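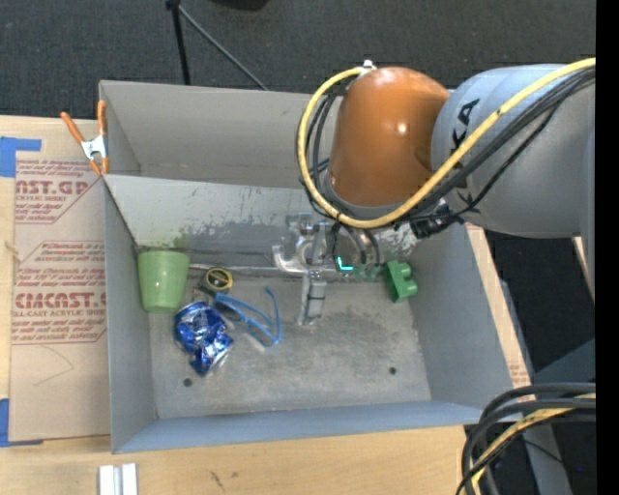 **Talks / Operations track / Session notes**

# Mixed-item picking at Welar: what changed on the bench

Speaker notes, rev. 9/4/24. Slot is short. Skip section 4 if the previous talk runs over.

## 1. Opening

Leave the bin up while people sit down. Start with the work, then the numbers.

- Mixed returns. No two bins alike. In this one: a crushed blue can, a pair of blue-framed glasses, a green cup, a toy block over by the far wall.
- Ask who in the room has sorted returns by hand. Wait for the hands.
- The job at Welar was one person, one bin, one scanner. Pick, identify, route, repeat. Full shift standing.
- The arm now does the pick. The person does the rest. Most of this talk is about "the rest."

## 2. What the arm handles

Define a pick for this audience: item leaves the bin, clears the wall, and is released at the correct chute. A drop over the bin counts as a miss. So does a double.

Trial log, Sotach line, October: 2609 attempts. Pause here. Say that the log includes attempts stopped by an operator, and that we left them in. Earlier internal slides removed them and the floor noticed.

Points to make, in this order:

- Rigid items with a clear top surface are easy for us. Cups standing up, blocks, boxes.
- Crushed cans vary. The grip point depends on where the can is bent, and the bend is different every time.
- Glasses are the worst common item. Thin frame, open shape, and an arm that may stick up in any direction. The planner likes the temple arm. The temple arm is a poor place to hold a pair of glasses.
- Anything flat against a wall is slow. The finger needs clearance on both sides.

If asked about gripper choice: we tested suction first and dropped it for this mix. Do not go into vendors.

## 3. What the people do now

This is the main section. Slow down.

Before: 100 percent of an operator's time went to hand picking and scanning. After: one operator covers two cells. The tasks are clearing stops, handling rejects, checking routes, and resetting bins.

Three changes the operators raised themselves in the Phan review:

1. **Interruptions replaced repetition.** A stop can come at any point. Operators said the old job was dull but could be paced. The new one can't be, or not by them. We changed the alert so that a non-urgent stop waits in a queue for up to 62 seconds before it sounds.
2. **Judgment moved to the hard items.** The arm takes the easy ones. What reaches the person is tangled, broken, or unlabeled. Their pieces per hour fell, and the bonus formula still used pieces per hour. It took a full pay cycle to fix. Say plainly that this was our mistake.
3. **Less lifting, more reaching.** Total weight moved per shift went down. Reaching into a reject bin at arm's length went up. We raised the reject bin and turned it to face the operator. Shoulder complaints are still being tracked and I have no result to give.

Staffing: no one was let go on the Sotach line during the trial. Two open positions were not filled. Give both facts together. If asked whether that will hold at the next site, the answer is that it has not been decided.

## 4. Training (optional)

- Old training: half a shift beside another operator.
- New training: two shifts. The first is lockout, stop recovery, and safe entry. The second is reading the reject screen.
- The reject screen was written by engineers. It showed a code. Operators kept a paper list of what the codes meant, taped to the side of the cabinet. The current version prints the sentence from their list.
- Stop recovery is practiced with the cell live and a trainer present. Slides alone did not work.

## 5. Stondum rollout

Next site is Stondum. Planned differences:

- Operators join the layout review before the cell is bolted down.
- Bonus formula agreed before the first shift.
- Stop queue adjustable by the operator, within limits.
- First 1000 picks run at reduced speed, with no target posted.

Supervisors will want the target posted on day one. Hold the position. Early targets at Sotach led people to hand-feed easy items to the arm, and the first weeks of data could not be used.

## 6. Questions likely to come up

- *Cost per pick.* Not in this talk. Refer to the written report.
- *Can it run unattended?* No. The stop rate on mixed returns is too high.
- *Do operators prefer it?* Mixed. The people who moved to stop recovery by choice rate it higher than the people who were assigned. The group is small.
- *Is individual stop-clearing time recorded?* Yes, by cell and shift. It is not stored by name. Expect a follow-up on who can see it: the line lead and the maintenance planner.

Put the bin back up for Q&A.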